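The Bakers Who Stayed in Tarkbridge

The oven at Langlois was lit in 1876, and it still heats the back room of the shop on the corner of the market square. Loïc Hamel, who bought the business from his uncle, starts work at 2 a.m. and has the first loaves on the shelves before the buses run.

Tarkbridge once had a bakery on nearly every street. The mill workers bought bread twice a day and had no ovens at home. When the mill closed, the bakeries went with it, and by the time the supermarket opened on the bypass only Langlois was left.

Now there are three. Maëlys Bailly rents a former shoe store two doors down and sells flatbreads and seeded rye. Thibault Baudry, the newest of them, works out of a unit behind the station and makes steamed buns, filled and plain, which he sells on Fridays and Saturdays.

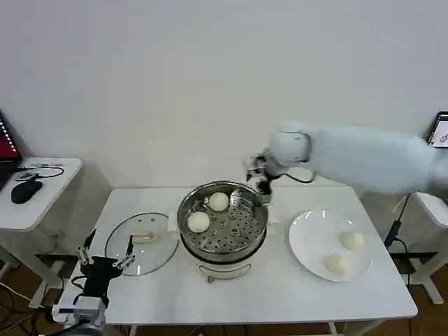 Page last changed: July 25, 2024

Baudry learned the dough from a coworker at a hotel kitchen. It is softer than bread dough and takes less time, and the flour matters more than he expected. He went through four kinds before settling on one from the Stidau mill, 40 minutes up the valley.

Hamel buys from the same mill. The two men share a delivery to keep the cost down, and Bailly joined them last December. A combined order comes to 183 sacks in a busy season.

"I thought another baker would finish me off," Hamel said. "My Saturdays are better than they were. People come for one thing and walk the street."

Rent is the larger worry. Bailly pays 1499 a month for the shoe store and has been told to expect an increase. Her lease has 5 months to run. Nadège Riviere, who owns the building, says repairs to the roof have to be paid for somehow, and that she would like to keep a bakery there.

Bailly has looked at a smaller place by the bridge. It has no room for a proper oven, and she has not decided.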